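The snack pantry at the Tzanetos after-school rooms is in daily use, and I'm so pleased to be writing this report with shelves to talk about at last! When we put in for the money, our snacks lived in bags under a desk and in whichever cupboard had a door that closed. Your grant has covered the shelving and the first stock of boxed snacks, and the two have come together faster than I dared to hope.

**Sorting and dates**

Hằng Nông took on the sorting, and she has been a marvel at it. Each box gets its date checked before it's put up, and whatever should be eaten soonest goes to the front.
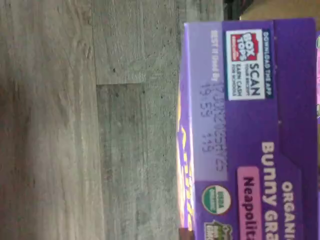
Date checking has been our biggest lesson so far. We began by writing every date on a paper list, which was slow and full of smudges. Now we go by the carton itself: on the Annie's Bunny Grahams, for instance, the "BEST if Used By" line has its own pale panel on the purple cardboard, and the kids who help out have learned to look for that wording first. The same box carries a Box Tops for Education logo, so Theano Lazaridis has started a folder for the school next door, who asked us to keep an eye out for them. A small side benefit, but they were delighted.

**Shelving**

Samuele Orlandini and Lambros Gavalas put the shelving together over 2 evenings in May. We had planned on closed cabinets from Trondent, but open shelves came in cheaper and I'm glad we went that way - children can see what there is and choose for themselves, and they do choose! Bars go together, crackers and cookies go together, and anything with nuts will have a shelf to itself as soon as the labels are done.

We set a goal of serving 30 children each afternoon by the end of the school year, and we have reached it. The quieter ones, who used to say they weren't hungry, now wander over with everybody else. 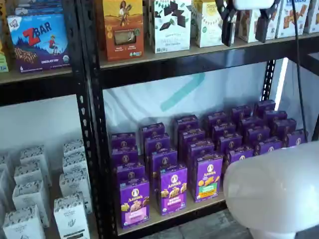

**What happens if a snack runs out mid-week?**

We keep a small reserve in the office, and Jérémie Chevalier tops up the shelves from it before the children arrive.

**Still to do**

- Finish the allergy labels, in large print with pictures for the younger ones
- Settle a regular delivery with Skivbridge (they have offered every four weeks, and we'd like it more often)
- Try a fruit bowl beside the shelves and see how much of it gets eaten

There is a little money left on the shelving line. With your agreement we'd like to move it over to food, and I can send the receipts along with a revised budget whenever you want them.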